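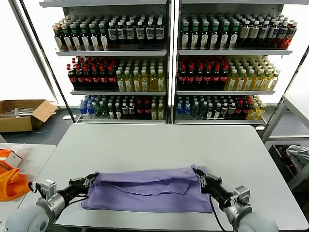
Photo: Iolanda Barros

29 July 2025. Pricing notebook, Welley household book.

Reran the water damage model with the Fasen claims file. Loss ratio comes out better than last year, and I don't buy it. The improvement sits almost entirely in policies written since October, and those haven't had time to produce late claims. Claims are up in the older policies.

Pulled 200 closed files to check the reserves by hand. Slow going. Adjusters' notes are thin and the cause codes are a mess: "leak" covers everything from a dripping tap to a collapsed ceiling. Two files had the same claim number with different payout amounts. Sent both to Dirceu, no answer yet.

The Cruzado people want us to give a discount for their leak sensor. Their deck shows a big drop in claims among customers who have one. Fine, but who buys a leak sensor? Careful people — the ones who were never going to claim much. No control group anywhere in the deck. Asked for the raw data, got the deck again.

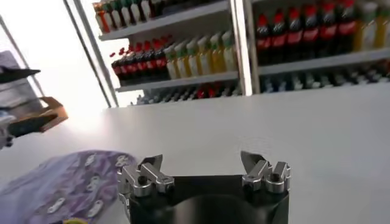

Aurora Neves thinks I'm being too hard on the sensor: even if it only picks out careful customers, that's still worth something to us in the price. True up to a point. It stops being true the day we hand sensors out free, and that is what sales has in mind.

To do: split the run by policy age, refit without the last 4 months, chase the claim number thing. No discount in the draft rates until then.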